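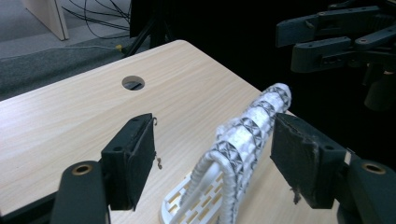 December
Felicja Żak, Cyprian Malinowski and Nikola Pawlak

4. Shared desks and the keeping of place

4.1 Background to the move

The Wonthorpe office was the second of the two sites to give up assigned seating. The first, at Flavden, had done so in stages over several years, and by the time of our interviews few people there could remember which desk had belonged to whom. At Wonthorpe the change came all at once. Staff left on one afternoon with their own desks and came back to an open floor on which any desk could be taken by any person before 10 in the morning, after which unclaimed desks were released to visitors from the other site.

The written policy, drafted by Bogumił Kaczmarczyk and circulated under the heading "Ways of Sitting," ran to four pages. It dealt at length with bookings and with the storage of coats. It had little to say on the subject that came up most often in our interviews, namely what a person may leave on a desk when stepping away from it, and for how long. The single sentence on the matter asked staff to leave surfaces "as they would wish to find them." Several respondents quoted this sentence to us from memory, and they did not agree on what it meant.

Earlier work on territory in offices has tended to treat the cleared desk as the normal state of a shared desk and anything left behind as a departure from it. We found that staff at both sites thought in other terms. A desk with nothing on it was read as free. A desk with a cup on it was read as doubtful, and the doubt had to be settled by some further sign, such as the position of the chair or the presence of a bag underneath. It is these further signs, and the small disputes that grew out of them, that the present section takes up.

4.2 Markers and their strength

Respondents ranked the objects used to hold a place with very little hesitation. A coat over the chair was strong. A notebook was strong if open and weak if closed. A pen alone was thought to be almost no claim at all, although one respondent at Flavden reported having honored a pen for most of a morning. Paper cups were treated as trash after an hour or so, while a ceramic mug from home could hold a desk through lunch.

The ranking depended on what the object would cost its owner to lose. Staff reasoned that a person who leaves something of value intends to return soon, and that a person who leaves something of no value may have forgotten it. Cyprian Malinowski has suggested elsewhere in this project that the same reasoning applies to seats in waiting rooms and on trains, and the Wonthorpe interviews give his suggestion modest support. They also show its limits. Charging cables are fairly cheap and were nevertheless treated as strong markers, more so than books. When asked why, respondents said that a cable was "plugged in" and that to unplug another person's cable was rude in a way that moving a book was not.

Cables also brought out a difference between the two sites. At Flavden, power was supplied from boxes fixed along the wall, and a cable had to cross the width of the desk to reach a laptop. Staff could see from a distance that a place was in use. The desks at Wonthorpe had a light wood-grain surface, and some, like the one in Figure 1, had a round cable hole in the top. A cable fed through such a hole took up little of the surface and was easy to overlook from the aisle. Two of the disputes described to us began in this way, with a newcomer settling at a desk that its previous user believed to be plainly taken.

4.3 Disputes

Open disputes were rare at both sites. The usual course was for the later arrival to give way, whatever the merits of the case, and to mention the matter afterward to a third person. Managers therefore heard of disagreements only at second hand and tended to hear of them late. Wojciech Wysocka, who managed the ground floor at Wonthorpe during the first winter, kept a written record of the complaints that reached him and allowed us to read it. The entries are short. Most concern window desks, and a good number concern the same window desk.

The record is useful mainly for what it leaves out. No entry names the rule that was broken. Complainants wrote that a colleague had been "unfair" or had "known perfectly well," and they seem to have assumed that the reader would supply the rest. When we put the same incidents to staff at Flavden, they were divided over who had been in the wrong, and on several points they were divided along lines of age and length of service. Longer-serving staff gave greater weight to habit. They held that a person who had used a desk every day for a month had some claim to it, even on a day when the desk was bare at eight in the morning and had not been booked.

The booking software, Brindomik, was meant to end arguments of this kind. It displayed a plan of each floor on which a booked desk turned from green to gray. In practice, staff used it most heavily in the first weeks and then fell into two groups: those who booked every day and expected their bookings to be honored, and those who walked in and looked. Each group regarded its own method as the ordinary one. The hardest cases arose between them – a booked desk with another person's mug on it, for instance, where both parties believed they had followed the policy.
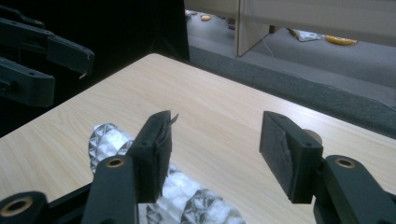 This page was last changed in December.

Figure 1. A desktop of the type discussed in Section 4.2, from the opening view, with the cable hole near the rear; and a second view of a light wood-grain desktop.

4.4 Clearing at the end of the day

The policy required desks to be cleared by the evening. Items left behind were collected into boxes and held at the Brzozowska building, a short walk away, where their owners could claim them. The distance proved to matter. Staff who had lost a cheap item this way did not go to fetch it, and the boxes filled. Some respondents described the boxes with real resentment and said that a drawer on each floor would have served better. Others approved of the arrangement and thought that the walk encouraged care.

Clearing was also the point at which staff spoke most freely about what they missed. Few of them mentioned space or quiet. They mentioned a photograph, a plant, a particular stapler, and the ease of leaving a task half finished with the papers spread out in an order that made sense in the morning. For this last loss the lockers offered no remedy. A stack of papers can be locked away, but its arrangement cannot, and respondents whose work involved comparing documents side by side reported spending the first part of each day laying them out again. A number of them had moved that work home.

We do not wish to overstate the discontent. In the closing round of interviews, most staff at Wonthorpe said that they would keep the shared floor if asked, and several had come to like sitting near people from other teams. Their objections were to the details, and they had clear views on how the details could be changed. The proposals that follow in Section 5 draw on these views and on the comparison with Flavden, where many of the same questions had been settled by custom and never written down.

Contact: Nikola Pawlak, Wonthorpe Workplace Study | Copyright the authors | Back to top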